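# The Sixty-Try Rule

The ball doesn't care about your theory. Finbarr Hayes has this written on a strip of tape above his desk, and he will point to it whenever a visitor says something hopeful. He and Valter Lundgren have spent the winter teaching small, cheap robot arms to pick up small, cheap objects, using a method they call Dalen, and they have become hard men to impress.

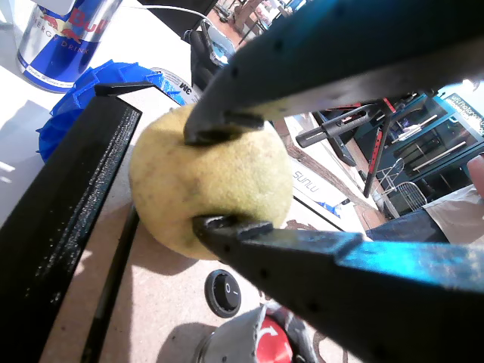
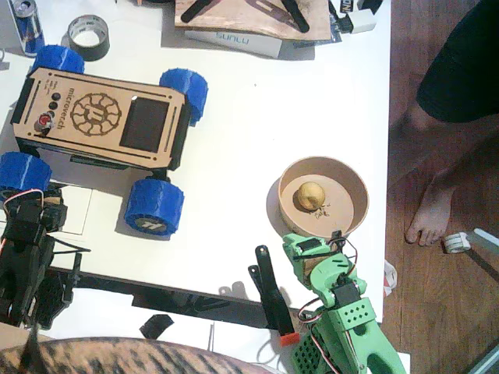 Dalen began in November as an argument over lunch. The usual way to teach an arm a task is to have a person steer it through the motions, over and over, and hand the recordings to a program that learns to imitate them. Lundgren thought most of those recordings were a waste of a person. A clean grasp, he held, looks much like the last clean grasp. The useful part is the fumble, and what the person does in the second after it.

Hayes thought this was nonsense and offered to prove it, which took him the rest of the year.

They trained two versions of the same program. The first, Kando, got 460 smooth demonstrations, the sort you would show a funder. The second got 60, every one of them flawed: the jaws arrive too high, or the object rolls, and the operator has to think again. Lundgren supplied most of these himself. Hayes maintains that he wasn't trying to.

Then came 2000 trial grasps for each version, logged by hand in a spreadsheet with a column headed "Excuses." When everything was placed just so, Kando won, and Hayes enjoyed a very pleasant afternoon. When the object was nudged a little before the arm reached it, Kando closed its fingers on air, lifted the air with great care and set it down in the right spot. The fumblers' version missed as well, then backed off, looked again and usually got it on the second go.

"Mine was more elegant," Hayes says.

"His was more elegant," Lundgren agrees, a little too fast.

There are limits, and both men list them with something close to relish. Dalen has been tried with 3 kinds of object, all of them roundish. It is hopeless with anything that sags. It also learned one habit they never meant to teach, a short pause before each second attempt, picked up from an operator who sighs. Removing the pause made the grasps worse, so the pause stays, and the paper will have to find a dignified name for it.

Puvia, the small outfit that pays for the motors, would like to see the method running on a bigger arm by next winter. Lundgren has said yes. Hayes has asked for more tape.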